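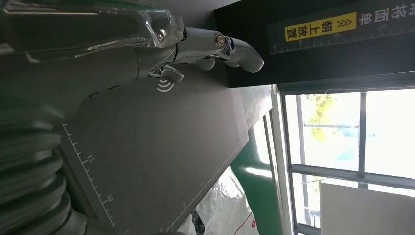 The Cerngate bench in Ilville has now had a full season with the hand, and I'm glad to tell you the crew has warmed to it more than I dared hope back in June. Svenja Holzer and Gebhard Kälin share it between them, 6 hours a day, and they've put 631 trays through so far, out of the 3000 we promised you. They asked for rulers they could read without bending, so there are scales printed along the gray board and the black panel behind it, and people have started calling out positions by number across the room - a small thing, but it has cut down on a lot of pointing and shouting!

Two people have moved off hand sorting. Svenja now does the setups, and Gebhard checks finished trays, though he'd like more training before he handles faults alone (I agree with him). Sore wrists come up far less at our Saturday meeting. Theresia Hofstetter will send the spending sheet separately, and we'd still like your answer on the second bench.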